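Dollia Bin-to-Bin Evaluation Kit

Product group: Bimanual manipulation / benchmark hardware
Status: Current
Supplied by: Jeltora

Overview

Dollia is a bench kit and scoring method for two-arm transfer of mixed small parts. It was developed to compare learned grasp policies under repeatable layout conditions, and is sold with the reference results obtained on the Jeltora bench. The kit does not include arms or grippers. Any pair of six-axis arms that can face each other across a bench and reach a common centre area may be used.

The test article is a pile of electrical control parts: push buttons, switches, housings, small modules. These were selected for poor grasp behaviour. The mushroom-head buttons are wider at the head than at the body, the housings have no symmetric pair of flat faces once they tip, and colour differs between cap and base on the same part. Segmentation models trained on household objects tend to split one button into two instances.

Layout

The work surface is covered with brown kraft paper and marked in squares with blue tape. Squares are referenced by row and column from the operator side. Bin positions are recorded by square for each trial and must be restored before the next. Replace the paper when torn or when tape residue has built up at the intersections.

Two blue plastic bins, slanted at the front, are placed one behind the other. Each takes a white liner. The liner gives a uniform background and can be swapped without moving the bin. Do not substitute a grey or glossy liner; depth returns from glossy stock were unusable in our trials.
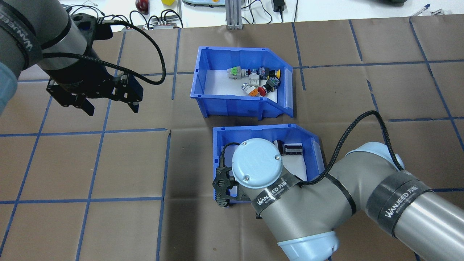 Can the kit be used with grippers that have different finger profiles on each arm?
The scoring method permits it, provided the finger profile is declared per arm and stays fixed for the whole trial set.

Method

One trial is the transfer of a single part from the source bin to the target bin, starting from a pile laid by the operator from the supplied layout cards. A trial set is 519 trials. Each set is run once with the baseline policy (Pai) and once with the policy under test, using the same cards in the same order.

A trial is scored as complete when the part is released inside the liner area of the target bin and no other part has left the source bin. Parts dropped on the paper are scored as a drop, including those later recovered. Contact between gripper and bin wall is logged separately and does not fail the trial unless the bin changes square.

Arm assignment is left to the policy. Where both arms enter the same bin volume, the supervisor holds the second arm until the first has cleared. Hold time is counted in the cycle.

Reference result

Pai uses a fixed top-down approach. Nesta adds a wrist rotation term and a second grasp proposal when gripper closure falls outside the expected width. Over one full set, Nesta recorded 102 fewer drops than Pai. Most of the difference was in round-bodied buttons lying on their side. Flat modules against the rear bin wall showed no measurable change and remain the main failure category for both policies.

Results were obtained with one arm pair and one lighting arrangement. They should not be read as a ranking for other hardware.

Setup notes

Route gripper cables with enough slack for full wrist rotation, and check the loop at both joint limits before running unattended. Secure the loop so it cannot drop into either bin.

Recalibrate the hand-eye transform after every 100 trials or after any collision stop.

Kit contents

Bins, blue, slanted front: 2
Liners, white: 1 pack
Kraft paper, brown, 700 mm roll: 1
Tape, blue: 2 rolls
Control parts, assorted: 1 set
Layout cards: 1 set
Scoring software, Pai and Nesta weights: by download

Ordering

Replacement paper, liners and control parts are stocked separately. Layout cards are matched to the parts set; quote the set code on the box label when reordering. Lead time for complete kits is quoted on enquiry.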